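Small cups, please

I've stopped pouring big glasses. A carton goes on the table, a small clear cup next to it, a shallow bit in the bottom and that's it. Want more? Pour more. Makis Kalogeropoulos thinks this is stingy. Fine.
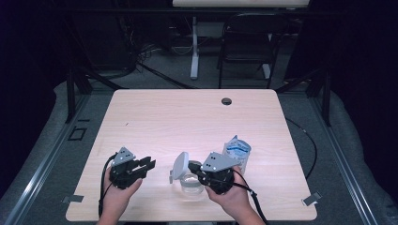
Small cup, small pour, carton within reach.

And a lid. People laugh at lids on cups, untill a sleeve goes by. Keep it close.

The other half of my argument is the table. Pale wood, hardly anything on it. Everyone wants trays, coasters, a bowl of keys. 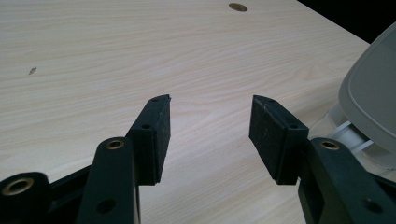 No. Leave the middle clear and a spill takes 10 seconds to wipe. I'd give up 2 good trays for that, and i have.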